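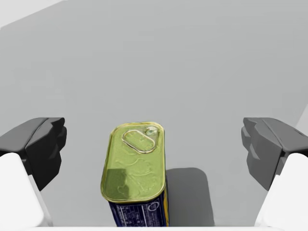
How wide should the gripper open before it comes down over a part?
Wide enough that a small error in position won't matter, so leave a good gap on both sides and let the closing move do the centering.

When I started on my arm at the Skollcombe shared workshop, I set the opening just a hair wider than whatever I wanted to pick up, and I spent most of April knocking things over (a can with a rounded lid will tip if you so much as look at it!). So let's take this slowly, and do it in the simulator first.

Open your Jellier project and load the pick routine. Set the approach speed to 50 and the closing speed to 30, both in millimeters per second. Bring the wrist down until the pads sit below the rim, where the walls are straight, and stop there.

Now close the fingers, wait 1000 milliseconds, and lift by 50 millimeters. I know a full second feels like forever when you're watching, but do leave it in for now.

If the can slides to one side as the pads meet it, your center point is off. Go back to the Nustden settings page, nudge the offset a little, save, and run it again. Mine took a whole evening and a large pot of tea.

Save the routine under a new name before you try it on the real arm.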